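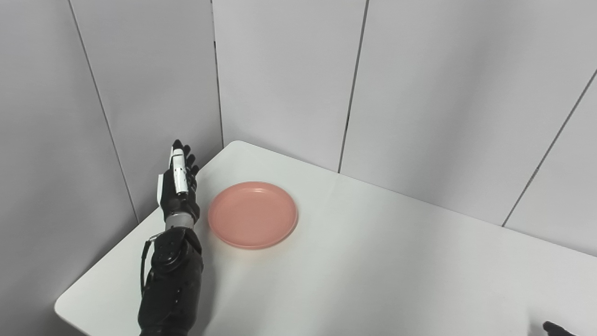
Before we bought the five-finger hand, we wanted to know if it can do the flat things, because our old two-finger gripper was always good with boxes and bad with dishes, writes a customer from Gulby in the comments to our last comparison. The same customer asks why we put the hand in the catalog next to grippers which cost less and close faster. It is a fair question, and this page tries to answer it.

Jirnau H5 Humanoid Hand
Category: End effectors / Multi-finger hands
Supplied by: Ornilia Robot Parts
Page updated: 08/05/2019

The Jirnau H5 is an electric hand with human-like form, made for arms that work at a table. It is mounted on the arm by a short metal wrist. We offer it as left hand, as right hand or as a pair. The fingers are driven separately, and the thumb has its own drive for turning toward the palm.

Why we test with a plate

A plate is a difficult object for most grippers. It lies low, the rim gives only little space for a fingertip, and if you push from one side it slides away. In our workshop every end effector must do the same task: come to the plate from the side, get hold of the rim, lift, hold, and put it down at the same spot. We use a smooth table on purpose. On a rubber mat the task becomes much easier, and then the results say little about a normal kitchen or canteen.

The pink plate on the white table was a good choice also for the head camera. With a white plate, our first camera lost the rim very often, and we could not say if the mistake came from the hand or from the vision.

Comparison of three end effectors

We made 200 attempts with each model, on the same arm and with the same controller.

Jirnau H5, five fingers: best with plates, bowls and cups with handle. Slow to close. Needs more time for teaching.

Berchtold P2, two fingers: best with boxes, bottles and tools. Closes fast. With plates it works only if the rim is high enough or if one part of the plate stands over the table edge.

Berchtold vacuum cup: very fast with dry, flat plates. Not suitable for wet dishes or for plates with a strong pattern in relief.

If you handle only one type of object, please take the simple gripper. The hand is the better choice when the objects change during the day – then you save the time for changing tools.

Notes for mounting

Leave a free loop in the cable at the forearm. A cable that is fixed too tight will pull at the connector when the wrist turns, and this was the reason for 2 of the 3 repairs we had last November.

Start with the hand upright and open, and bring it down beside the object with low speed. With two arms, set the waiting position of the second hand near the front corner of the table, so that it does not come between the camera and the object.

Wipe the table before a long test. Grease changes how the plate slides.

Delivery and trial

Delivery time is 28 days for a single hand. For a pair please ask us, the left version is not always in stock. The set contains the hand, wrist adapter, cable, spare fingertip covers and the controller software with plate and cup grasps already stored.

A trial unit can be borrowed against a deposit. Please write us which arm and which controller you use – for older Berchtold controllers an extra interface board is necessary, and it must be ordered separately.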